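I keep getting brochures from summer camps, and I've started reading them with a pencil in hand. The one from Skeren wants 424 dollars just to hold a bunk for my daughter in August – and that comes off a bill of 3000.

What do I get told about the people in charge? Wendelin Brunner, the director, has "a lifetime of outdoor leadership." Fine. Where? With kids of what age?
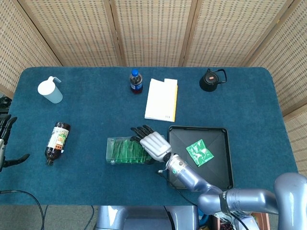 I wrote and asked how many of last year's counselors were coming back. The reply said the "Skeren family" is very close. I asked again and got a number, 5, with no total to hold it against.

Cundby is smaller and plainer, and it at least printed its staff ratio. I'm not sold on that one either – Beat Wyss sent his son there and still can't say what the boy did all day.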